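Skirkgate Community Kitchen: fixtures and kit
Ticket: Mug tree won't hold the utensils
Opened by: Þórey Skov
Priority: low (but I care about it a lot)
Status: open, waiting on reply

First message

Hello Biswas! I'm sorting out the utensils for the teaching kitchen at Skirkgate and I've decided to hang everything up instead of stuffing it in drawers. The white mug tree from the Vullia range seemed perfect for it: round base, tall pole, lovely big curved hooks at the top. It looks great! The trouble is that half the things I hang on it come straight off again.

What happens: I hook a spoon or ladle on by the hole in the handle, let go, and it slides down the curve and drops. Sometimes it stays until you put a second one on the other side, and then the first one goes.

What I've tried so far:

Turned the base round in case the table was off level. It made no difference, and a level on the table says it's fine.
Tightened the pole where it goes into the base. It had worked a bit slack, so that was worth doing, but the drops carried on.
Swapped the heavy things to the bottom hooks. Better! Two out of six stayed on all afternoon.
Tried a loop of kitchen string through the handle of the worst one. It held, but it looks awful and you can't get it off with one hand.

Reply from Biswas, fixtures desk

Thanks Þórey. The hooks on that stand are made for mug handles, so the curve is quite open. Can you tell us which utensils you're using and send over what you've got of them with the stand? Also, does the base lift when something comes off, or does it stay flat?

Second message

The base stays flat every time, I watched for it. So I'm happy to rule out tipping!

There are 15 pieces altogether and the pale ones are the ones I'm fondest of. They're from the Drorgate set and they're the ones everybody reaches for, so they really need to be on the stand. The slotted ladle is my main suspect because so much of it is down at the bowl end, and the spoon isn't much better.

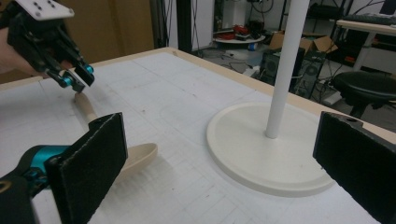
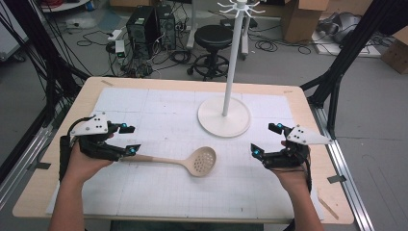 I went back and did it properly this time, one piece on one hook, a full minute each, before moving to the next. Results:

Slotted ladle: stays on a lower hook if the bowl faces the pole. Falls if the bowl faces out. I did that one over and over and it's completely reliable, which pleased me no end.
Spoon: slides off the upper hooks whichever way it faces. Stays on the lower ones about half the time.
Whisk: no trouble anywhere. It has a wire loop at the end, so it just sits in the curve.
Fish slice: fine on any hook, but it swings and knocks its neighbour off. Needs an empty hook next to it.

So there may be two faults here, the hole being small for the hook and the swinging. Do you do a narrower hook for the same pole? I'd much sooner keep the stand than start again. It takes up so little room by the hob, and the class can see at a glance what's missing.

Reply from Biswas, fixtures desk

Really useful, thank you. We don't have a narrower hook, but there are soft end caps for the same stand that stop things sliding off the tip. Check the cap will go through the handle hole before you fit it, as it adds a little width. We can post you a pack of six. For the spoon we'd suggest a split ring through the handle, which does the same job as the loop on your whisk.

Third message, August 13, 2024

Yes please to the caps! And the split ring is brilliant, I had a couple in the odds and ends tin and put one on the spoon straight away. It has been on a top hook since breakfast, through one full class and a door slam. The ladle has a ring now too and is hanging bowl to the pole.

Please leave this open until the caps arrive. I still have to find a place for the fish slice.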